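# Planning the Equipment Budget for a Bag-Handling Cell

Kipchumba Ogola and Judit Veres, project report, 28th December

When we started in May we thought the arms would be the hard part to plan for, and that everything else could be squeezed in at the end of the spreadsheet.
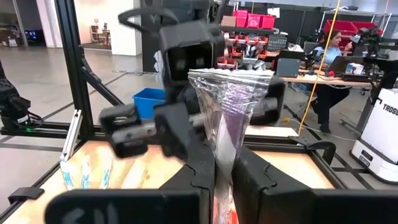
Well, the everything else got its revenge! Our advisor, Ghazala Mengal, had warned us kindly (and more than once) that fingers, cables and spare parts deserve lines of their own, and by the second draft we had come around to her way of thinking.

## What we asked for

- Finger sets: 5 pairs, so a worn pair can be swapped the same day
- Test bags: 200, in mixed sizes
- Storage bins: 26
- Spare cables: 13, quoted by Vincze

Soft plastic packaging is the reason the first line is so generous. A bag folds and slides in ways a box never does, and we wanted room to try different finger pads without begging for money each time.

## Choosing a supplier

We compared Clidetti and Grodelus over several long and rather enjoyable afternoons. Grodelus was cheaper on paper, but its quote left out shipping, and Clidetti would let us return unopened finger sets. We recommend Clidetti for the fingers and Vincze for the cables. Jenő Szűcs still has to confirm the delivery address before the order goes in.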